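News from the Wamstead Share Shelves

Apr 23, 2020

The tableware lending shelves have moved. Everything that used to be in cardboard boxes in the back hall at Ross Street is now in blue plastic bins on steel shelving in the Vikarham room, and the old boxes have gone to recycling. Borrowing works the same way as before, with a few changes listed further down.

The move took longer than planned. There were 798 pieces on the old list, and a good many of them were not where the list said they were. Éabha Breathnach went through the whole lot and wrote a new list by type: plates, bowls, cups, serving pieces, and a last group for odd items that don't belong to a set. Chipped pieces were taken out. If you gave us something and want to know whether it was kept, ask Éabha and she can look it up.

The bins are open at the top, so you can look in without lifting anything down. Small pieces go flat on the floor of the bin. Please don't stack bowls more than 6 high, and don't put glass in with stoneware. Large platters stay in the tall cupboard by the door.

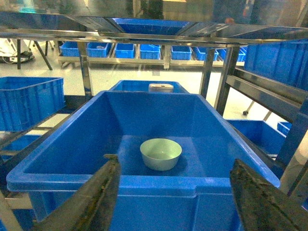 A small pale green bowl in one of the blue bins.

Single bowls and other odd pieces can be borrowed one at a time. They are handy for dips, salt, or keys on a hall table, and there is no deposit on them. Sets still need a deposit, paid when you pick up and returned when the set comes back complete.

When you bring things back, please wash and dry them first. Put them in the bin they came from. If you can't remember which one, leave them on the returns table with your name on a slip of paper and we will sort them. A few people have been putting returns in whichever bin has room, and it makes the list useless within a week or two.

Bins should stay on their shelves. They slide forward easily enough on the rails, but a full bin of plates is heavy and should be emptied in part before two people lift it.

We paid 2,500 for the shelving and bins together, out of the fund set up last August. That leaves 400, and it will go toward felt pads for the platters and a second set of serving spoons. The spoons are the item most often asked for and most often missing.

We are not looking for more mugs. We could use:

Soup bowls, any color, in sets of four or more
Cake stands
Water pitchers with lids
Flat serving trays

Flistska Kitchen Supply has offered to take any mugs we can't keep, so if you have already boxed some up for us, bring them along and we will pass them on.

The new list is on a clipboard at the end of the shelving. Write down what you take and cross it off when you return it. Pencils are on the string.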